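Attaching foam to fabric without residue
Sep 4, 2023

dolent_k
Need an adhesive for EVA foam shapes on black cotton cloth. Must come off clean after 7 weeks. Hot glue left a shiny ring on the test piece.

tackrate
Low-melt glue, two dots per shape. Peel cold.

wenholm739
Disagree. Low-melt still wicks into an open weave. Sew-on loop tape on the cloth, adhesive hook on the foam. Nothing touches the fabric but thread.

tackrate
Slower, and the hook backing creeps on EVA unless the foam is wiped with alcohol first. Mine slid in April.

wenholm739
So wipe it. Let it sit overnight before hanging.

dolent_k
Going with the tape. Cloth is medium weight, no stretch.
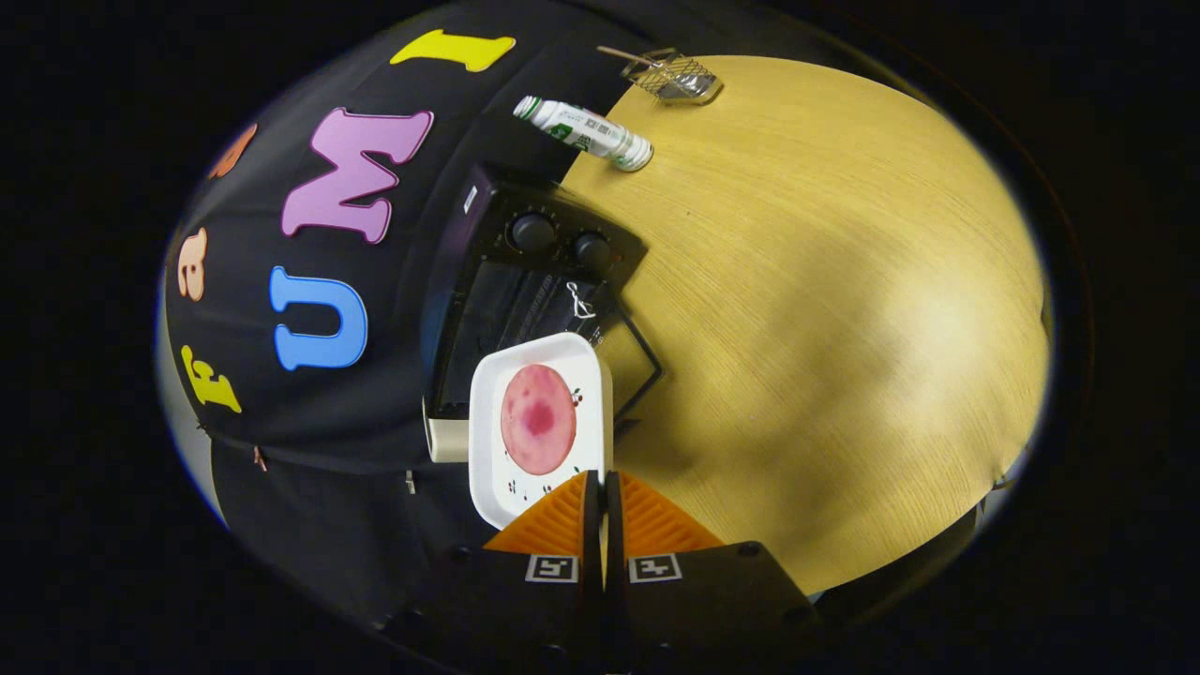 ply_and_pin
Does the thread need to match the cloth?

wenholm739
Only if the stitches will show past the edge of the foam. Keep the tape well inside the outline and any color will do.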